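Engelhardt revises care guidance for light wood tabletops

1 September 2022

Furniture maker Engelhardt has issued revised care guidance for its light wood tables, replacing instructions that had been in use for 13 years. The new text covers cleaning, humidity and the treatment of ring marks left by cups and cans.
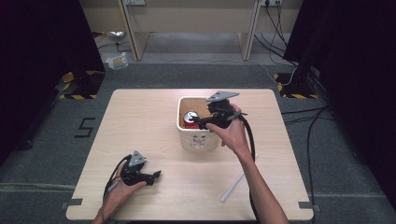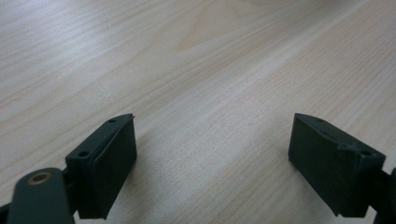
Light wood-grain tabletop, in use and in close view.

The main change concerns cleaning agents. Owners are now told to use a damp cotton cloth and a mild soap solution, followed by a dry cloth along the direction of the grain. Silicone sprays and vinegar are no longer recommended on matte finishes.

Relative humidity in the room should stay below 60 percent. Tables moved between floors or buildings should stand for three days before any oil is applied.

"Most of the damage we see comes from standing liquid and from abrasive pads," said Friederike Brandes, who leads surface testing at the company. Spills should be blotted within four minutes on oiled surfaces. Lacquered surfaces tolerate longer contact.

The guidance applies to the Evska and Skulla table lines. A separate sheet for outdoor furniture is in preparation and is due in October, according to product manager Marius Pascu. Printed copies can be requested from the Draltatby showroom.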